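Subject: Re: [realitytv] Plircombe series 2 reunion
Date: 2019-07-10

> Gresard have confirmed the reunion will run over two nights, and the
> trailer has the walk-off in it. This is going to be the best one
> they've done!

Best one they've done according to whom? The people selling it. We had the same promise in January, and the walk-off in that trailer was someone going to the loo.

I'd also like to know why it needs two nights. Last time there was barely 40 minutes of talk in it, and the rest was clips from episodes we'd all seen.
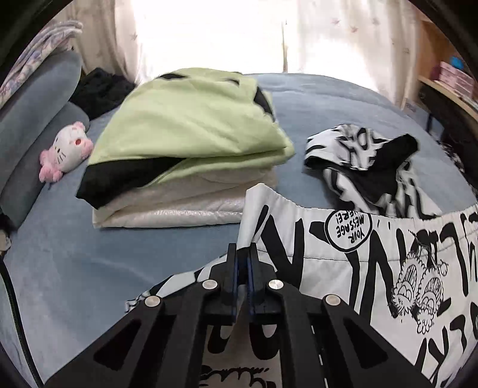

Kuusisto wrote off-list that the second night is where the Prirano trip finally gets dealt with, and that the cast were kept in the studio until they'd had it out. Maybe. I've read that on two fan pages, each quoting the other, and neither gives a source.

Somebody on the Gresard forum claims 2000 people applied for the studio audience and 200 got in. I'd want to see the tickets.

I'll watch the first night. If it opens with a recap I'm going to bed.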